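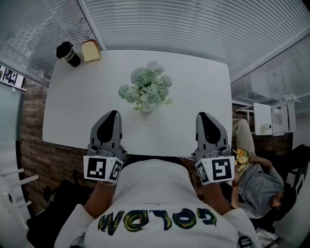
How much water should a small vase of hydrangeas hold?

Fill it to nearly 4 inches if the vase is tall enough, or to an inch below the rim if it is shorter, and check the level every morning.

By Kadri Org
March 28, 2020

Hydrangeas take up water through the stem and also through the petals. Most early wilting comes from a blocked stem.

Wash the vase with dish soap and rinse it twice. Strip every leaf that would sit below the water line. Cut each stem at a steep angle with a sharp knife - scissors crush the tissue - and put it in water at once. For a low table arrangement, cut the stems so that the blooms rest just above the rim.

Set the largest head first and turn it until it leans against the glass or china without support. Add the smaller heads around it. Leave a few of the upper leaves on to cover the gaps.

Change the water every 24 hours and recut the stems by half an inch each time. Keep the vase out of direct sun and away from fruit.

If a head goes limp, recut the stem and float the whole bloom in cool water for an hour. Shake it gently before putting it back.

Contact: Killetti Flower Notes | © 2020 Killetti | Back to top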